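House check before the holidays, with my comments
Posted Dec 17, 2024 by Jhun Villanueva

The after-school club sends every family the Hever home safety sheet at the end of term. You tick the boxes, sign the bottom and hand it back, and as far as I can tell it then goes in a drawer. I have ticked it in the car outside the club before now. Last week I walked round the house with it instead, while the rest of them were at swimming, and wrote down what I found. The items are theirs. The comments are mine.

HALL AND STAIRS

Stairs clear of bags, shoes and toys
Not done. Clear when I started, because I cleared them. By teatime there was a trombone case on the bottom step. A tick here is good for an hour at most.

Handrail firm along its full length
Done. Loose at the top bracket, two screws replaced.

Smoke alarms tested, upstairs and down
Done. Downstairs fine. Upstairs made a sort of cough, so it has a new battery. The sheet asks for the date of the last test and I know full well I made that up last year.

Front door opens from inside without hunting for a key
Done, after an argument. The key now lives on a hook by the coats, out of reach of the letterbox. It has already gone to school once in a blazer pocket.

KITCHEN

Pan handles turned in
I'm not sure how you inspect a habit. Nothing was on the hob. I have left it blank and I expect to be told off for it.

Cleaning products locked or above child height
Partly. The cupboard has a catch that our youngest opened in front of me, quite politely, to show me how it works. Dishwasher tablets moved to the top shelf. The sheet says "fit an approved catch" and doesn't say approved by whom.

Hot tap below 50 degrees
Tested with the jam thermometer and it came out over. Turned the boiler down a touch, tested again the next morning, now under. I'd have sworn this one was a waste of time, so fair enough.

Fire blanket within reach of the cooker
Done. Still in its wrapping from when we moved in. Hung it on the wall away from the hob.

LIVING ROOM

Tall furniture fixed to the wall
Failed. The Lilano bookcase came with a strap, and the strap was in the drawer with the spare Allen keys, where it had been doing no good to anyone for years. Fitted now. Pull on it and it holds.

Blind cords tied up
Done. We have no corded blinds left, so I wrote "none". The form has no box for "none".

Tree lights checked before use
One set thrown out. Yes, the musical ones. No, I won't be replacing them.

BEDROOMS

Windows open no further than a hand's width
Done in the little room. In the other the restrictor had been undone by somebody who wanted to talk to a friend in the garden. Put back and words had.

Nothing heavy stored above a bed
Failed. A box of marching band music, a globe and an iron money box. All on the floor now, which probably counts against me under Stairs.

CAR

Child seats fitted to the maker's instructions
Partly. The Ledness booster was fine. The other had its strap twisted behind the clip, and we have been driving it to piano up Tiongson Road like that for who knows how long — so much for my tick in January.

Reflective jackets in the car, not in the boot under everything
Done. Two jackets, both in the door pockets.

THE REST OF THE SHEET

There are 28 items in all and I haven't copied out the dull ones. Most passed. What bothers me is how many I'd have ticked from memory and got wrong: the bookcase, the booster strap, the tap, the upstairs alarm. The sheet doesn't make you look at anything. It asks whether you have, and when you've got confirmation class in one direction and band practice in the other you say yes to be rid of it.

I've asked the club if they would drop the signature and let families write in what they fixed. They said they'd "take it on board". We'll see. In the meantime I'm keeping my copy on the fridge, under the calendar, and I'll go round again when term starts.

Still outstanding: a proper catch for the kitchen cupboard, a shelf for the band music, a second hook for the door key.

Comments are open below.
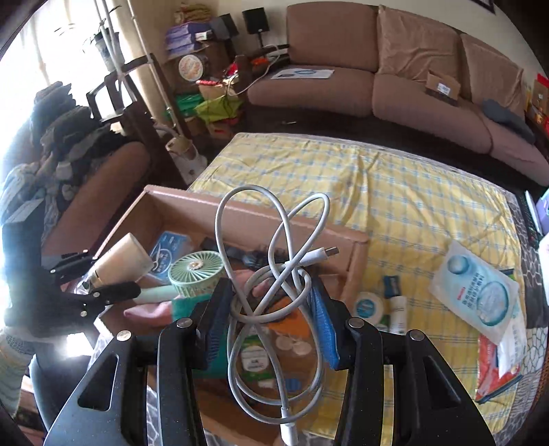
Divina Bañez: We get the same sheet and I'm afraid I disagree about the signature. Without it my husband wouldn't even read the thing. But I went and tugged our bookcase after reading yours and it came towards me far too easily, so thank you, I think. Did you go into the stud or use plugs? Our wall is plasterboard and I don't trust it. Also, you've left out the garden gate, or was it one of the dull ones?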